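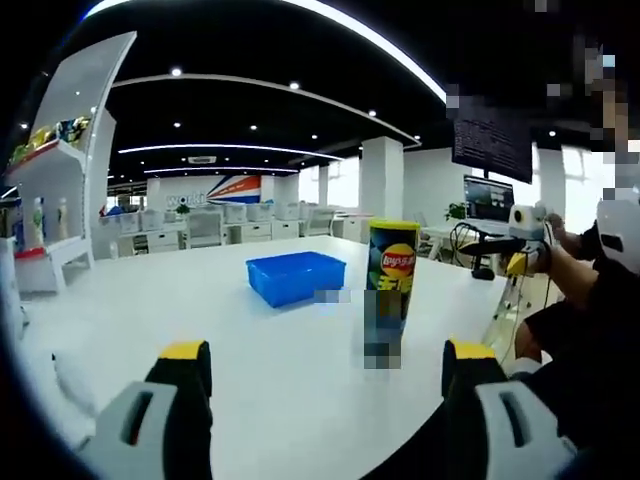 Blue tray on a white table.

Decluttering Questions, Answered With Some Doubt

By Mererid Lewis
Last updated 20/05/2020

Readers keep sending me the same questions about home organizing, usually after they've bought something. I don't sell bins and I don't offer a course.

Do I need to buy storage before I start?

No. Storage companies would like you to think so. If you buy the containers first you will fill them, and then you own the same junk plus the containers. Sort first. Use shoeboxes for a month and see what you reach for.

What about the Brulluvora method?

I read the book. The main claim is that you should handle every object you own within 12 days and decide on the spot. I don't know where the 12 comes from and the book doesn't say. People with small apartments and no kids may manage it. My own try ended in the hall closet on day 3.

Is a tray any use, or is it just a box with low sides?

A tray is fine for mail and keys. You can see what's in it, so it gets emptied more often than a drawer does. It won't make you a tidy person, whatever the label says. One per room is plenty, and I'd question that one.

The Skollavside app says I own 1037 things. Is that a lot?

Compared with what? The app counts a pack of batteries as one item or as six, depending on how you enter it. I've seen no reason to trust the "clutter score" it gives you at the end. If you enjoy the counting, go ahead, but don't pay for the upgrade.

How long should I keep something I'm not using?

The usual advice is six months. That makes no sense for a snow shovel. I go by what it would cost me to replace it and whether I'd bother. Paperwork is separate: check the rules where you live before you shred anything.

Can I sell what I clear out?

Some of it, for less than you think. Last September I listed three lamps and a bread maker. One lamp sold, and the buyer talked me down twice. If the item is worth less than lunch, donate it.

Do labels help?

They help other people in the house, if those people read. Mine don't. Lloyd has put scissors in the box marked TAPE for years.

Should I hire a professional organizer?

Ask what happens after they leave. The Ultus package comes with two home visits and a "maintenance plan," and when I asked to see the plan it was a checklist. A patient friend will do the same for pizza.

Will a clear counter make me less stressed?

Maybe for an afternoon. I'd be careful with anyone who promises more than that.

My question isn't listed. Can I write in?

Yes, use the contact form. Please don't send product links.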